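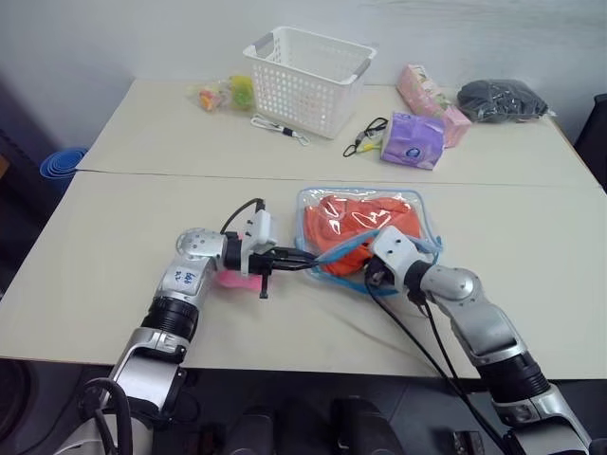
Photo: Echeverría Workshop

October, Friday, 4:40 p.m.
By the letters bench

Picking up from where the last entry stopped, which was in the middle of the returned mail, with my coffee going cold and a promise to "finish the envelopes tomorrow." It took a good deal longer than tomorrow, but the envelopes are finished, and I want to get it all down while I still remember which pile was which.

For anyone joining the bench after me: the question we've been working on is why so many of our letters to the women held at Brokinis come back, and whether anything in the way we write, fold, address or stamp them makes a difference. Up to now we have mostly gone by feeling. Everybody here has a theory (mine was the commemorative stamps, and I held onto it longer than I should have), and the theories get passed along to new letter writers as though they were rules. So we finally pulled the whole log, going back to the start of the Brokinis campaign, and went through it line by line. The log has 1411 letters in it. That is every letter sent from this bench to that prison, including the ones we later found had been addressed to the old building.

First result, and I'm sorry to say it's a dull one. Most of the letters have no outcome at all. They went out and we heard nothing, and nothing is not the same as delivered. In the old log these were marked "OK," which I would like us never to do again. A letter that hasn't come back may be in a cell, or in a drawer in the censor's office, or in the trash. I've changed the column in Flurard so it now reads "no news," and there is a separate mark for "confirmed by family" and another for "confirmed by lawyer." It took me most of a morning to work out how to add the field without losing the notes attached to the old one. If you need to do it again, export the notes first, add the field, then bring the notes back in. Do not do it the other way around. I did it the other way around, and spent lunch retyping.

Now the returned ones. Setting aside the old-building letters, there are exactly 100 envelopes in the return box, and I went through every one of them with the lamp and the magnifier. I'll give the main things I noticed in whatever order they come to me.

The stamps don't matter. I looked as hard as anyone could look, and the commemoratives come back no more often than the plain ones. I apologize to everybody I ever lectured.

The return address may matter. Letters carrying the name of the campaign on the back flap came home much more often than the ones with only the street address. I don't want to lean on this too hard. We used the printed flap mostly during the hunger strike, when the prison was turning away nearly everything, including family parcels, so the two things are tangled up and I can't pull them apart from the box alone. What we could do is send a matched set in the next round, same week, same paper, half with the printed flap and half without. I've put that down as the next thing to try.

Then there's the spelling of names. I had thought we were careful about this. We were not careful about this. The Brokinis register seems to use one spelling of a family name, the court papers use another, and our own case sheets used a third that somebody had picked up from a newspaper. On a good number of the returned envelopes the clerk had circled the name and written the local phrase for "no such person," and it would have been very easy for a tired clerk, or an unfriendly one, to be correct about it. We now have the register spelling for everyone on the list, thanks to one of the lawyers, and it goes on the first line of the envelope with the spelling the person herself prefers inside, in the greeting. That second part is important to me. You can put whatever the clerk wants on the outside, but the letter should be to her.

Longer letters come back more than cards. I had expected that one, and so did everyone I told over lunch. A postcard can be read in a few seconds by whoever has to read it, and I suspect a lot of what we call censorship on the ordinary days is a person with a heap of mail and a wish to go home. We've had 1000 cards printed at Fiter on the heavier stock, with the line drawing of the fig branch on the front and no text on it anywhere. They came out beautifully! The first proof had a gray cast that made the branch look like something pulled out of a pond, and Fiter reran it without any fuss. The cards are on the second shelf, in the flat boxes, and please keep them flat.

A word about what goes on the cards, as we've had several new people and the same questions come up each time. Keep it ordinary. Weather, bread, the neighbor's dog, a song you've had stuck in your head. Don't mention the case or the charges, don't mention the strike, don't ask about her health in a way that invites an answer she could be punished for. It feels strange the first few times, writing to somebody in that much trouble about your tomato plants, and I remember feeling close to ashamed of my first one. But the women who have come out say again and again that the tomatoes were what they wanted. One of them told our group, at the open evening last winter, that she had followed a stranger's kitchen repairs over seven cards and was furious when she was released before she learned what color the walls ended up. (We found out for her. They were yellow.)

The appeals to officials are a different matter altogether and should stay on the other side of the log. I found a number of places where somebody had entered an appeal to the ministry as though it were a letter to a prisoner, and I've moved the ones I was sure of. Appeals do name the case, they do use the charges, and they want to be polite and short and dated. There's a fresh model text in the green folder, checked by the lawyers. Please use that one and throw out any photocopy you have from the spring, which cites an article of the code that has been renumbered.

Something I tried this week that did not work: sorting the returned envelopes by the color of the rejection stamp. There are two colors, a violet and a blackish blue, and I got very excited for the better part of an afternoon thinking they stood for two different offices. I even drew a diagram. Then I laid them out in order of postmark and the violet simply fades into the blue over the months, the way it would if somebody changed the ink pad and didn't clean the stamp. I'm leaving the diagram in the back of the notebook as a warning to myself.

Something that did work: photographing both sides of each returned envelope before anyone opens or flattens it. We used to slit them right away to see if the contents were whole, and lost some of the marks on the flap when we did. Both sides first, then open, then the contents, then back in a sleeve with the log number in pencil on the sleeve and never on the envelope. These may be wanted one day by someone making a proper complaint about prisoners' mail, and I'd like them to find the envelopes as the prison sent them back.

The backups. Flurard has been saving to the old drive all this time, and the old drive makes a noise. I've copied everything over to the new one and checked that it opens, and I've taken the home addresses of our letter writers out of the shared copy entirely. They had no business being in there. If you need one, ask at the bench.

For the next session, in no special order: set up the matched round with the printed and plain flaps, 200 cards in all, split evenly. Check the register spellings once more against the newest list before a single envelope is written. Buy sleeves, we're nearly out. Write to the Echeverría building about the radiator, which is either off or trying to cook us. Ask the lawyers if they can find out whether cards are being handed over during visits or left in the property room, as a couple of the families have heard different things.

And one good thing to put at the bottom, as it came in just as I was packing up. A sister of one of the women called to say that the card with the recipe for plum cake had arrived, that it had been read aloud to the whole room, and that there had been an argument about the amount of sugar. I've logged it as confirmed by family, in the new column, with the note about the sugar.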